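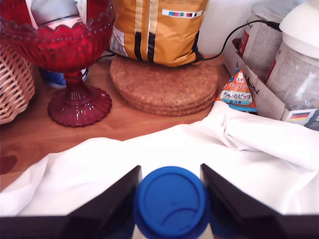 *Wrist view: blue-lidded object held between the fingers.*

# Karras Tabletop Demos

Household handling tasks shown to a robot arm by remote control, recorded at the Predar workshop in Godholm. The operator moves a hand controller and the arm follows. A smaller part was taught by hand, with the operator guiding the arm directly.

## Contents

- 2730 demonstrations in total
- 1898 by remote control, the rest by hand
- 9 task families, one folder each

Each folder holds joint positions, gripper opening, video and a one-line task instruction.
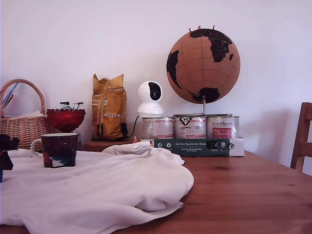 One early user objected that the two kinds of teaching should never share a folder, as hand-guided paths are slower and put the operator's arm in the video. We kept them together — the `mode` field separates them — but the loader now skips hand-guided runs unless you ask for them.

## Recording

Tables are left cluttered on purpose. Cloth is common, and it is the hardest thing to work around by remote control. Operators were told to pause if they lost sight of the fingers. 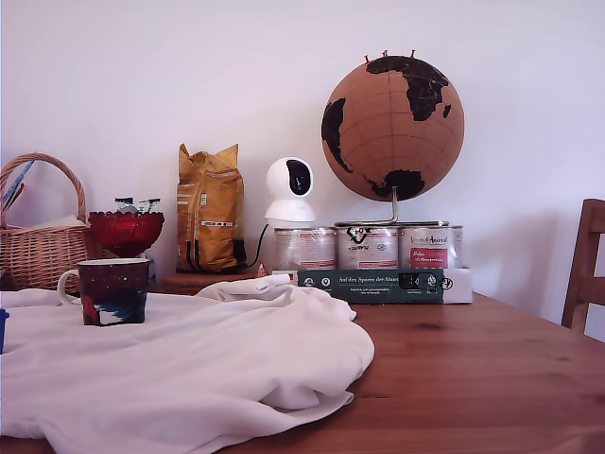 Pauses are left in. If you want them out, run `trim_idle.py` with a threshold of 75 frames. Shorter pauses often come just before a grasp and are worth keeping.

## Known problems

- Gripper opening drifts in the July recordings.
- Some instructions name the object but leave out where it should go.

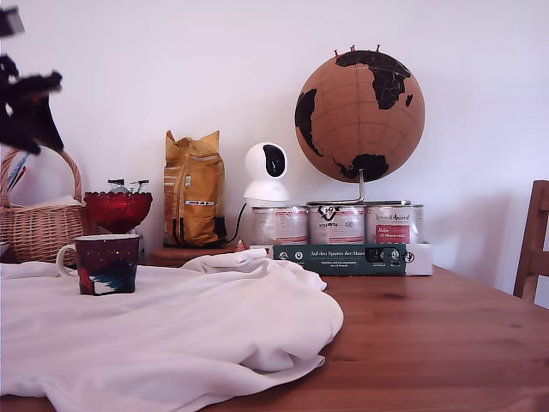
*Side view: gripper over the wicker basket.*

Converted files for Flukgate are in `export/`. They have no hand-guided runs.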